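Finding Our Way: An Indoor and Outdoor Orienteering Course for Beginners
Sports and Outdoor Activities, Year Project Report
Group 3
Handed in 1 April 2023

What we set out to do

Our project was to plan, map and run an orienteering course for people who had never held a compass. We all love the sport (one of us has been doing it since primary school and still gets lost happily in fog), and we wanted to know whether a short indoor course first would make beginners more confident when they got out among the trees. The outdoor part was at Cinness Wood and the indoor part was in the sports building at Golgate, mostly the Idahosa Hall and the corridors behind it.

Making the maps

We drew both maps ourselves in Plinico, a drawing program the department already had on its computers. The indoor map came first. We paced every corridor, then did it again with a tape measure and found our pacing was way out on the stairs. The outdoor map started from an old club map at 1:5000, and we spent most of March adding new paths, a fallen fence and a pond that is much bigger in wet weather than the old map says!

Getting the symbols right took longer than the drawing. An uncrossable wall and a crossable one look very alike when you print them small, and on our first indoor print a tester tried to go through a glass partition. We made the line thicker and added purple hatching, and that cured it. 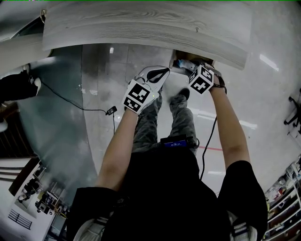
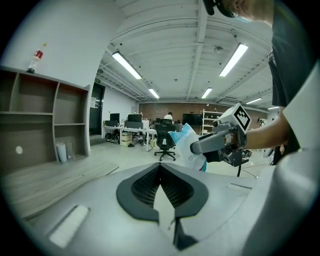
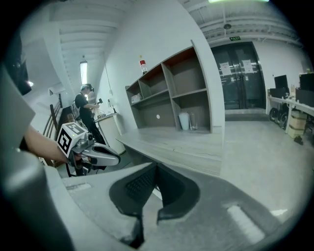 An indoor orienteering map only works if the runner trusts what is drawn on the floor plan and ignores most of what catches the eye. Beginners look up and steer by whatever is biggest. Exposed white beams under a high ceiling, as in the third picture, are just what a new runner fixes on, and none of that goes on the map. Ours shows walls, doors, stairs and fixed furniture. We taught people to keep a thumb on the spot where they were standing and turn the map every time they turned a corner, and the difference after one practice loop was lovely to see.

The courses

The indoor loop was 400 metres with a lot of sharp turns and one floor change. The outdoor course was 946 metres measured in straight lines between controls, though most people ran a good bit further than that. The longest leg was around 200 metres, along the stream and up to the old quarry. We put the easy controls early so that everyone got a quick success, and saved the boulder for last.

What we found

People who had done the indoor loop set off into the wood much more calmly. They stopped to line up the map at path junctions, where the others tended to run straight on and hope. They weren't always faster, and a couple of strong runners beat everyone by sheer legs, but they made smaller mistakes and put them right sooner. Several asked when they could have another go.

The indoor loop didn't help with slopes. Contours were a mystery to nearly all the beginners, and next time we would build a little hill out of stacked card and let people draw the lines on it before they went outside.

What we would change

Print the maps on waterproof paper. Ours went soft in the drizzle and the quarry control vanished into a fold. We would also move the start away from the car park, and swap the pond control for the big holly on the north path.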